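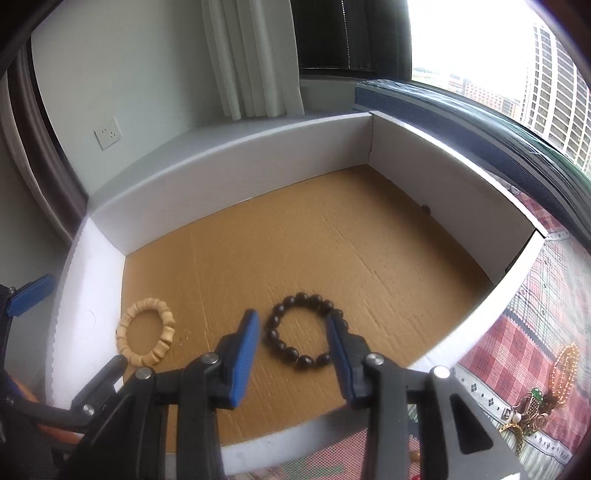 Figure 5. A dark beaded bracelet and a paler one with grooved beads, in a cardboard box.

Archive > Material Culture > Open Papers > Section 3

3. Beads, wearers and the pull of habit

34 shares · 5 comments

One of the real pleasures of this project was finding out how much people have to say about the plainest things they wear. The Trindade survey set out to ask how simple beaded bracelets move between friends, relatives and market stalls, and we expected short answers. We got pages! Of the 1054 forms returned, some 200 came with extra sheets stapled to the back, and these sheets are the main source for this section.

Two styles come up again and again in the answers. The first is a string of round, dark, glossy beads, close to the dark bracelet in Figure 5. The second is a pale band with carved grooves, and respondents often used one word for both it and the older carved strings sold at Brasivgate market. We kept their wording in the coding, even where it blurred two groups that a catalog would keep apart.

The wearing habits are where things get exciting. People who wore dark beads tended to describe them as daily wear, put on in the morning along with a watch or keys. People who wore pale carved beads wrote far more about trips, visits and gifts, and they were much more likely to remember who gave them the piece. Color alone does not explain this – several respondents owned both and still sorted them the same way.

Restringing deserves a paper of its own. Many respondents had restrung a favorite bracelet at least once, usually on elastic, and a good number had mixed in beads from a second piece along the way. The Corent interviews (Section 4) show how much feeling goes into that choice. One woman kept a single cracked bead on the string for years and moved it closer to the knot each time.

We should be careful about reach. The forms were handed out at Brasivgate and through the Fudgate reading room, so stall regulars are well covered and people who buy by mail are not. A second round using mailed forms would help a great deal, and we would love to see it done.

We use cookies to remember your reading settings. Accept | Manage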